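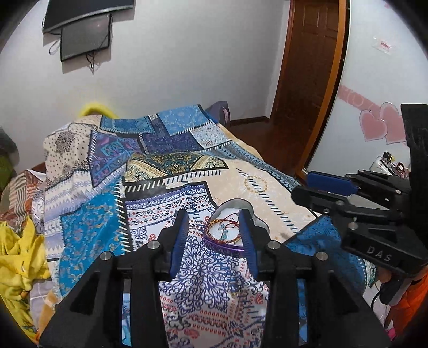

Week 4 – Small collections in the home

In this unit we look at how ordinary families keep their things, and what a local museum can learn from it. Most of the objects offered to the museum at Grullville never stood in a cabinet. They come from drawers, and very often they are still in the box in which the owner kept them. A heart-shaped tin with bracelets in it, red strings and beads tangled together, is a typical case. Please catalogue the container and the contents as one group, with one number, and only after this give each piece its own letter.

The Grullville register has 2,970 entries. Kenna Gunn went through it in March and found that 972 of them are jewellery or other things worn on the body. For 94 of these the container was thrown away before anybody described it. We will discuss her list in class.

Terms to know: provenance, accession number, associated object, condition note.

Do not untangle, polish or wash anything before the condition note is written. Colour should be noted in daylight – lamps make blue look grey.

Reading: Paterson, chapter 2; Eichhorn, the section on labels only.

Homework: choose one box or tin at home and write a record of 1,000 characters at most. Send it to Cameron Sutherland by 10/04/2020. Late work goes to me.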